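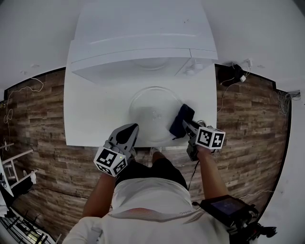 A dark cloth over the lid of a top loader.

How to wash dark cottons so they stay dark

Most fading happens in the wash itself, through rubbing, heat and too much powder. The steps are the same for tea towels, work shirts and jeans.

Before you start

Check the care label. If the item is new, dab a damp white rag on an inside seam. Any colour on the rag means it should go in alone for the first few washes.

Zip zips, do up buttons and turn everything inside out. Empty the pockets, as one tissue will cover a whole load in lint.

Setting the machine

1. Fill the tub loosely. You should be able to push your hand down the side of the load.
2. Choose cold and the shortest cycle that suits the soil. Ours is 42 minutes on normal, and gentle is plenty for shirts.
3. Use a liquid detergent. Powder can leave pale streaks in cold water, especially in winter.
4. Skip the fabric softener on towels.

For colour that runs, soak the item for 90 minutes in a bucket of cold water with 200 mL of white vinegar, then rinse well. It won't fix a poor dye, but it does clear out residue. Never mix vinegar with bleach.

Drying

Take the load out within 10 minutes of the end of the cycle or the creases will set. Shake each piece and peg it by the hem, still inside out, in the shade. A clothes horse under the verandah works well. If you use a dryer, pick low heat and stop it while the seams are still slightly damp.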